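Chapter 5
Gathering Demonstrations

5.1 What a demonstration contains

A learned manipulation policy is fitted to examples. Each example, called a demonstration, is a time-ordered record of what was sensed and what the tool did in response. In this book a demonstration has three parts: a stream of camera views, a stream of tool poses, and a stream of finger openings. All three must share one clock. A delay between the views and the poses teaches the policy to act on stale information, and the error grows with the speed of the motion.

Chapter 4 treated demonstrations as given. The present chapter is concerned with how they are made, who makes them, and how many are needed before training is worth starting.

5.2 Hand-held collection

Two methods are in common use. In teleoperation, a person drives the robot from a distance and the robot's own sensors supply the record. In hand-held collection, the person carries a gripper fitted with a camera and performs the task directly. No robot arm is needed at the collection site, so examples can be taken in bedrooms, kitchens, and other places where an arm would be hard to install.

The cost is a weaker record of the arm. The hand can reach poses that the target arm can't, and these must be found and removed before training. Section 5.6 gives a reach test for this purpose.

Cloth is a useful case for study. A rigid part has a pose that six numbers describe. A garment has no such short description, and its outline changes with each grasp. The policy must work from the views alone, which places a heavy demand on the variety of the examples.
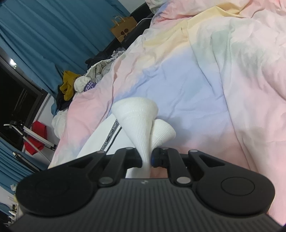
Figure 5.1 Hand-held gripper closed on a white garment with ribbed sections, over a bed with tie-dye bedding. Camera mounted on the tool.

Note that the fingers hide part of the cloth at the moment of contact. The policy has the least visual information about the grasp point at the time when the grasp is made. Designers of hand-held tools respond by moving the camera back, by widening the lens, or by adding views from a second camera. Each choice changes the data format, and sets taken with different choices should not be merged without the corrections in Section 5.7.

5.3 A worked collection plan

The Skeledden set, used in the problems at the end of this chapter, was planned by Hamdia Derese as a study of garment handling. It holds 1682 demonstrations. Collection was divided into sessions of up to 40 demonstrations, with a clock check at the start and end of each session. A separate group of 200 demonstrations was held back for testing and was taken in rooms that do not occur in the training set.

The split by room is important. If views from one room appear in both groups, the test score measures recall of the background as well as skill at the task. A random split of single demonstrations does not prevent this.

Failed grasps were kept and labeled. Whether to train on them is taken up in Section 5.5.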